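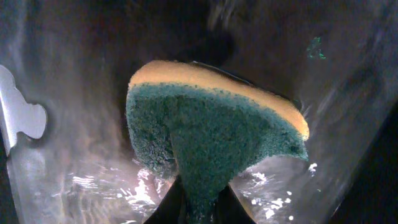
Esponja de dos capas en el fregadero.

Lectura: 3 min
Enero. Redacción de Fondero

Preguntas frecuentes sobre el alquiler de apartamentos por meses

¿Cuál es la estancia mínima?
Un mes completo en todos los edificios, salvo en Omoregie, donde son dos.

¿Qué gastos incluye la cuota?
Agua, internet y comunidad. La luz está incluida hasta 70 euros al mes. El exceso se cobra con la cuota siguiente.

¿Cuánto es la fianza?
Una mensualidad. Se devuelve por transferencia en un plazo de 10 días tras la entrega de llaves.

¿La cocina viene equipada?
Sí, con vajilla, cubiertos, sartenes y cafetera. Los productos de limpieza corren por cuenta del inquilino.
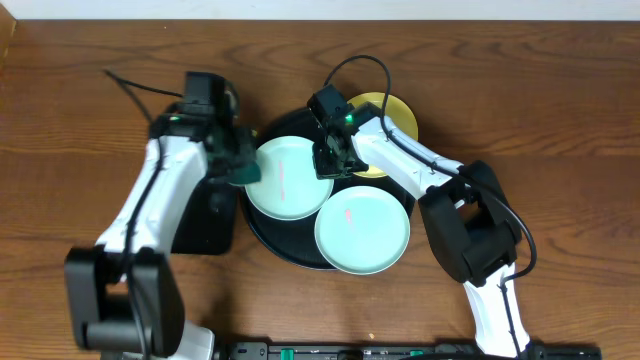 Platos verde menta y bandeja negra sobre la mesa de madera.

¿Puedo empadronarme?
Sí, con contratos de seis meses o más. Pida la autorización por escrito.

¿Se admiten mascotas?
Solo en el edificio Wukov, con un suplemento de 45 euros mensuales por animal.

¿A qué hora puedo entrar?
A partir de las 16:00. Si llega después de las 21:00, avise el día anterior para recibir el código del portal.

¿Cómo anulo una reserva?
Desde su cuenta en Editz, apartado «Mis contratos». Hasta 15 días antes de la entrada se devuelve el importe íntegro; después se retienen 100 euros.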